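# Teaching a two-finger gripper to pick up a dumpling

Can machines do kitchen chores yet? Some of them, slowly, and dumplings are a brilliant place to find out! The dough is soft and no two pleats match, so a grip that suits a mug will flatten your lunch.

**Before you start**

- Use a wide, shallow plate. Deep bowls get in the way of the fingers.
- Set the closing force to its lowest step. On our Ovard controller the scale goes up to 300, and I begin at 10.
- Turn the speed right down.

**The pick**

1. Bring the arm in at a slant, fingers open.
2. Lower until the tips touch the dough, then stop.
3. Close in tiny steps – pause after each one and look at the pleats.
4. Lift a little, wait, then lift the rest.

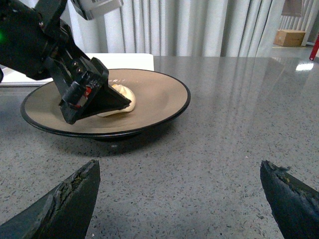
*Fingertips down on the dumpling, on a plate with a thin black rim.*

If the dough slips, add one step of force and try again. If it tears, go back two and move the fingers lower, where there is more to hold. Wanda Greenberg logged 268 tries in October and found the approach angle mattered far more than the force, which matches what I see at my own table.

Next up is moving the dumpling to a second plate – much harder, and great fun.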